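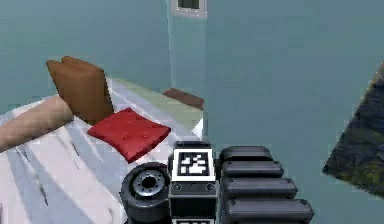

Two members of the Godoy shared workshop have put 401 hours into a home robot meant to pick up pillows and other soft things, and they are now running it in simulation before they finish the real arm.

Cleiton Barbosa started the build in March on a bench near the back door. Rosimeire Moura joined a few weeks later to write the control software. They call the machine Clukelel.

The simulated bedroom has teal walls and a bed with striped bedding, with a brown pillow and a red cushion on it. The model of the robot carries a square black-and-white marker on top of a boxy black module, next to the gripper. Its black fingers have rounded ends.

"Cushions are harder than cups," Barbosa said. "A cup stays the shape it was. I spent most of the spring closing the fingers too far."

Moura said the software has gone through 1,322 simulated grasps so far. She starts a batch before she leaves in the evening and reads the log at 7 a.m. the next day. Most of the failures come from the fingers sliding over the top of a pillow - the arm then lifts with nothing in it.

The physical version is further behind. The base rolls and the module is wired, but the arm is waiting on 2 motors ordered from Gallari, a parts supplier. The finger pieces were cut at the workshop, and 11 of them went in the scrap bin before the holes lined up. Barbosa has been paying for parts himself. Moura brought the computer from home.

The pair plan to publish the drawings and code through Mundeo, a site where hobby builders trade plans. The software will go up first, with the arm drawings to follow once the new motors have been fitted and tested.

Workshop members can see the simulation running at the build table most evenings from 6:30 p.m. The table is shared, so Moura asks that people leave the power strip switched on.

Contact the newsroom | Copyright Godoy Workshop News | Back to top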